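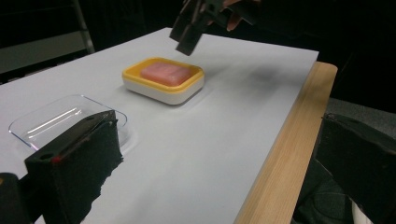

Figure 2. Bar soap in a two-tier dish, with a yellow inner tray on a white base.

February 12, 2025
By the Redcombe Household Materials Group

3.2 Water retention and bar loss

Bar soap loses mass in two ways. The first is use: the surface is rubbed, a thin layer dissolves, and that layer is rinsed away. The second is storage. A bar that stays in contact with standing water takes up moisture through its lower face, swells, and forms a soft gel layer that is lost at the next handling. Earlier work in this series measured the first kind of loss. This section deals with the second.

Dishes were placed in 50 homes in Redcombe and Voltham for 30 days, beginning in April. Each home received one dish and one bar of known starting weight. Participants were asked to wash their hands as they normally would and to leave the dish next to the sink they used most. They were also asked not to drain or wipe the dish unless this was already their habit. Bars were weighed on delivery, at the midpoint, and on collection. Before each weighing the bar was left on a wire rack overnight so that surface water would not be counted as soap.

The study produced 1431 usable log entries. An entry was dropped if the time of use was missing or if the bar had been moved to a different room. Entries from guests were kept.

Dishes were grouped by the way they held the bar. Flat dishes support the whole lower face. Ridged dishes support it along narrow lines. Two-tier dishes (Figure 2) place the bar in an inner tray that sits on a separate base. The groups were not matched for color or outer size, and neither was expected to affect drying.

Storage loss was highest for flat dishes in homes with short gaps between uses. In these homes the lower face did not dry between one wash and the next, and the gel layer was present at every visit. Ridged dishes reduced the loss, but the ridges filled with residue over time and the benefit was smaller in the second half of the study. Results for two-tier dishes varied more from home to home. Fit appears to matter — a bar that nearly fills its tray leaves little space for air to reach the sides, and this changes as the bar wears down.

Room humidity was logged in the Voltham homes only. The Rizvi correction was applied to those readings before comparison with the Grurkier drying curves, which assume still air and a bar with no cracks. Agreement was good for new bars and poor for bars below half their starting weight. Worn bars were therefore left out of the fitted model and are treated separately in Section 3.3.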